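Poltari handheld gripper kit - worth it for a small shop?

Posted in Robots & Automation > Buying advice

Looking at the Poltari kit, the two-handed one. Pair of handheld grippers with the marker cubes, cables, the software license for a year. Quote I got is $2,000 before shipping. We do small parts kitting in Borkovbridge, 4 people, and want to record our own demos for an arm we're getting in the spring. No robotics background here, one of us can write Python ok.

Things I can't get from the sales page:
- does tracking hold up when both hands are close together? most of our work is handing a part from left to right
- do you need a special table or will any do
- how bad are the cables
- is the Okside plan (the one where they do the recording for you) a better deal

Need to decide by end of January. Thanks in advance

kitting_dept

Theano Giannakopoulos

Have had the kit since last summer, so can answer most of this.

Close hands: mostly fine. The cubes sit back by the wrist so you can bring the tips almost together and both cubes still face up. Where it goes wrong is when you roll one wrist over and the big pattern turns away. Then you get a jump in the track and that take is trash. You learn to keep your wrists flatter than feels natural. Took me a couple days.

Table: anything flat and plain. Matte if you can. We use a big blue-gray one and still get a pale patch of glare on it from the lights, hasn't hurt the tracking so far but I keep the work off that spot.

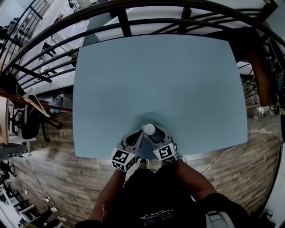
Grip strength is the other thing to ask about before you pay. The springs are soft. Good for bags, caps, cloth, light plastic. For anything with weight the tips slide and you end up squeezing so hard your hand cramps by lunch. They sell a stiffer set, part 903, not in the box and the sales guy didnt mention it till I asked. Get it in the same order, shipping by itself was silly.

Cables are annoying, I won't lie. Leave slack at the wrist and let them drop off the near edge of the table, not across the top. Velcro helps. Pulled one out mid-take more than once and the software just keeps recording with nothing on that side - no beep, no warning. Check the left/right lights before every batch.

Software is ok. Export is slow. Manual is bad, the Krajewska forum is where the real setup notes are.

Would buy again at that price. Wouldn't at the list price.

okaythen_77

Depends what you're making. We went with Okside instead. You ship them your parts, they record, you get files back. Good quality, cleaner than what we'd of done. But every time a part changes you pay again and wait again, and our parts change a lot. If yours don't then maybe that's the way to go.

Also ask Poltari for the loaner. They do a 2 week one if you push, it's not on the site.

bench_rat

dont buy it. wait for the wireless version

kitting_dept

Thanks all. Asked about the loaner, they said yes after two emails. Theano - does 903 fit both hands or do I need one per side?

Theano Giannakopoulos

One per side. Box says "set" but it's only for one gripper, so order two. And keep the little screws, they don't give you new ones.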